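Mesas blancas: la moda que vuelve en julio

El boletín de Borville insiste otra vez en que una mesa blanca y lisa "agranda" la habitación. Puede ser, si la pared también es clara. Lo que el artículo calla es lo que cuesta mantenerla así con gente trabajando encima 8 horas. Yo tuve una durante cinco años y todavía recuerdo los cercos de café.

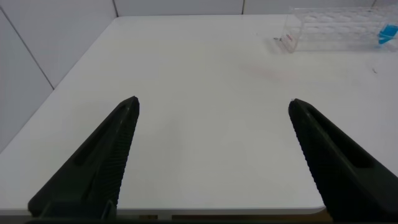
Szabolcs Barta escribe que exagero, que en su taller se pasa un paño al cerrar y listo, y que las esquinas redondeadas le han ahorrado más de un golpe en la cadera. Le creo lo de las esquinas. Lo del paño, cuando me enseñe la mesa en diciembre.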